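Coveck Community Forums > Hardware > Old PCs and Refurbs
Thread: Is it worth opening up an old office tower, or should I leave it alone?

prillum_pete
Posted 10/08/2023
Hi all, hoping for a little hand-holding. My sister's office cleared out a closet and I came home with a black desktop tower, the kind that used to hum under every desk in America. It boots, it's slow, and it sounds like a hair dryer when it gets going. I'd love to turn it into a homework machine for my son, but I've never had the side off a computer in my life. I have 20 dollars set aside for this, maybe a little more if I skip lunch out. Where would you begin?

jidgate_jan
Welcome, Pete! You are going to have a lovely afternoon, I promise. Unplug it, hold the power button a few seconds, lay it down on its side on a table with good light, and take the panel off. Then just look for a while before you touch anything. Take a picture of where every cable goes (I took 247 of them on my first one, and yes, I used most of them). After that, blow the dust out gently, outdoors if you can, and hold the fan blades still with a finger while you do it.

mossback
I'm going to be the grump here. Don't spend money on these. The power supply is old, the drive is old, and you'll put in three evenings to end up with a slow computer that has clean fans. For 300 dollars he'd have something new with a warranty.

jidgate_jan
Mossback, he has 20 dollars, not 300! And a small solid state drive makes such a difference. My husband groaned when I brought the last one home and now he does his crosswords on it.

Gemma Rizzi
I'm somewhere between you two. I like office towers for a first try because a lot of them come apart without much fuss — the drives often sit in little carriers with a colored handle or latch, so you squeeze or lift and out they come. I'd leave the power supply alone completely, though. Don't open it, whatever a video tells you. If it's bad, swap the whole thing, and check that the plugs match first, as some of the office brands went their own way on that.

mossback
Agreed on the power supply. Still say it's a lot of bother for a homework machine.

baranauskiene_v
Hello from the Baranauskienė household, where we have four of these and no regrets. Pete, look at how many memory slots you have before buying anything. Some boards only have two, so you may need to take the old sticks out to go up. And if there's a separate graphics card in there and your son isn't playing games, you could try running without it, provided the board has its own video output. One less fan, a bit less hair dryer.

prillum_pete
You're all so kind, even mossback. Does anybody have a picture of one with the side off, so I know roughly what I'm walking into? I don't want to open it and faint.

Gemma Rizzi
Sure thing. Find the power supply first and follow the colored wires out from it, and the rest starts to make sense pretty quickly. Shout if you get stuck, I'm on here most evenings. 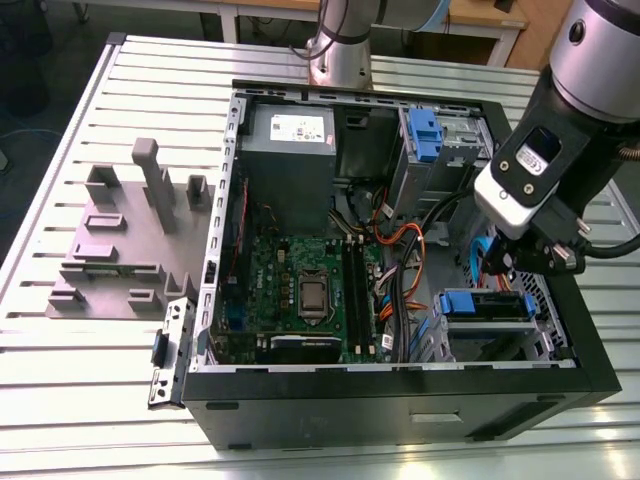
Tower with the side panel off: power supply at upper left, blue drive latch and handle over on the right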